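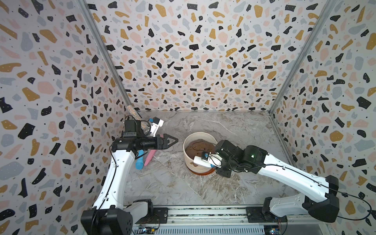
Two small arms on one rail: will a heavier rail cure the shake?

Print this page | E-mail to a friend | 3 comments

Posted by Nokuthula Cele, Lumby

I've got a pair of Skorneo arms bolted to a single aluminium rail along the front of a walled-in bench in my garage. The walls are papered and the floor is a marble-pattern sheet, for what that's worth. The arms potter around in there with a plant pot and a few hand tools. When the right arm swings over quickly and stops, the left gripper shivers for a moment. Not much, but enough to miss a thin handle.

The bloke at the Kelel counter says I need their heavy rail, which is 113 dollars plus freight. He would say that. The sales page promises it will "eliminate cross-talk", with no measurement of any kind to back it up. I'm not keen to pull everything off, controller boards and all, on the strength of a slogan. Has anybody swapped theirs and seen a difference they could measure?

Shares: 2

Mazurek wrote:

I bought the heavy rail. Cost me 89 on special and I'd call it a sideways move. Before you spend anything, clamp a dial indicator to the bench (not to the rail) with the tip against the left base. Run the right arm through its worst move and watch the needle. Then put the indicator on the bench top itself and do it again. Mine moved almost as much the second time, so I'd paid for a stiff rail on a floppy bench.

If the base moves and the bench doesn't, check the bolts holding the rail down before you blame the metal. Mine was held at the two ends only. A fixing in the middle did more than the new rail had.

Also drop the acceleration on the right arm. The factory figure looks to me like it was picked for the demo video. I lost maybe a second per move and can't say I've missed it.

rail_sceptic wrote:

just get the heavy one, cant hurt

Saturday_tinkerer wrote:

It can hurt if the slots don't line up with your brackets. Ask for the drawing first - they do have one, they just don't put it online. I'm not sold on rubber feet under the rail either. People swear by them, but every "fix" I've read about changed the speed settings on the same day, so who knows which one worked.
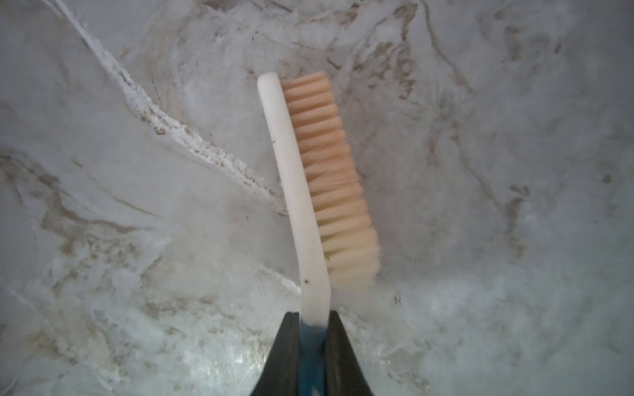 Does it help to give each arm its own separate rail?

It helps if the shake is travelling through the rail. If it's coming through the bench, two rails will pass it along much as one did, and you'll have to line the arms up with each other again. Do the indicator test first.

Print this page | E-mail to a friend

This site uses cookies to remember your settings. By continuing to browse you agree to our use of cookies.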